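4.2 Changes in the assembly work at the Brirkbridge site

Before the cell was installed, the preparation of parts at Brirkbridge was done wholly by hand. An assembler took a housing and a board from the store, laid them together in a tray and passed the tray to the next bench. Fedadari, the owner of the site, estimated that one person prepared 129 trays in a shift. The work was considered light, but in our interviews many assemblers described pain in the neck and wrists, and several said they had asked to be moved to other tasks during the year.

The two-arm cell was introduced in October, first on a trial basis. Of the 33 workers who had prepared trays before, three were trained to operate it. The others were moved to inspection, to packing or to the repair benches. None of them lost employment in the period of our study, although the number of temporary contracts was not renewed at the same level as earlier.

The interviews show two kinds of change. The first concerns the rhythm of the day. By hand, the assemblers could work faster in the morning and slower after lunch, and they talked with each other while working. An operator at the cell must follow the speed of the arms, and when a part is not picked correctly he or she has to come at once. One operator, Simone Paiva, told us that she is less tired in the body but more tired in the head: "Before, my hands knew the work and I could think of other things. Now I have to look all the time."

The second change concerns knowledge. The assemblers had their own ways to place the parts so that the next bench could take them easily. These ways were not written in any instruction, and the engineers from Kavgate, who programmed the cell, learned them only after complaints. The final layout of the table (Figure 3) was decided together with the operators. They asked for lines on the surface, because they wanted to speak about places on the table with the same words as the engineers – a practice already known to those who had worked at the Conceição site.
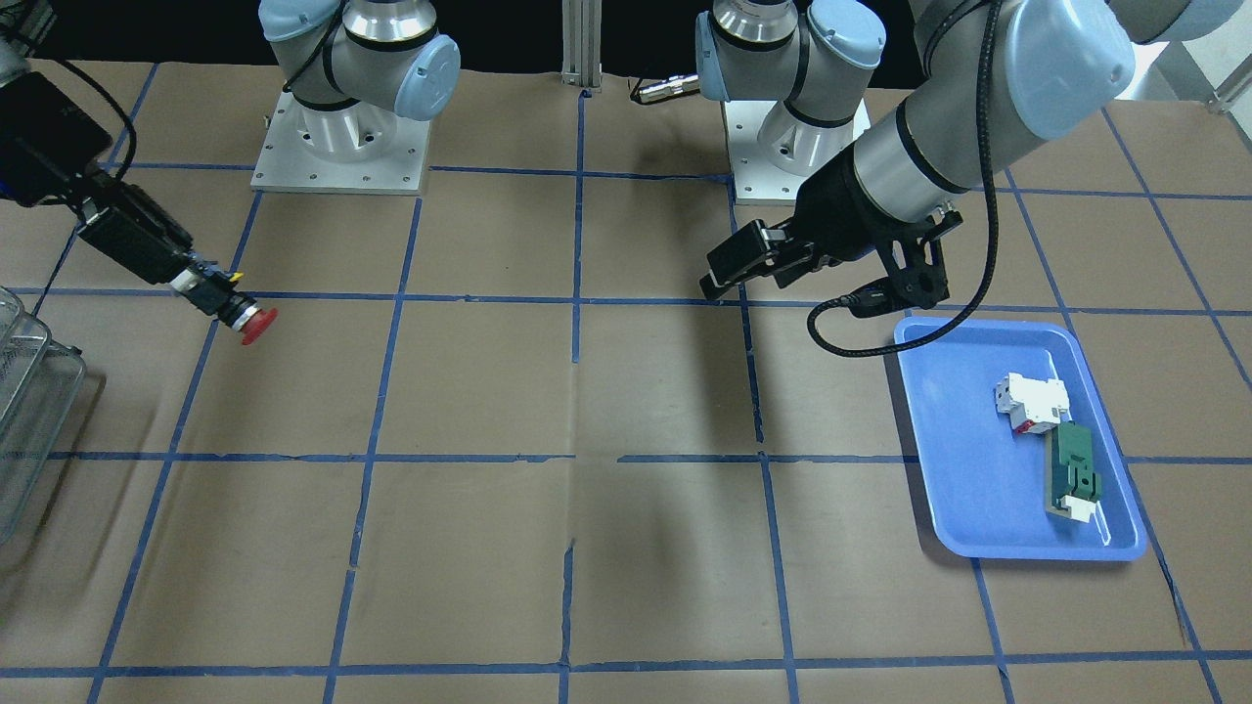
Figure 3. Work surface of the two-arm cell, marked with blue tape. A tray with two parts lies near the gripper of the left arm.

It should be noted that the tape was proposed by the operators and not by the supplier. When we asked about this, the supervisors saw it as a small practical matter. For the operators it had more weight, and it was mentioned in every interview with them as the moment when they began to feel responsible for the cell. We return to this difference in Section 5.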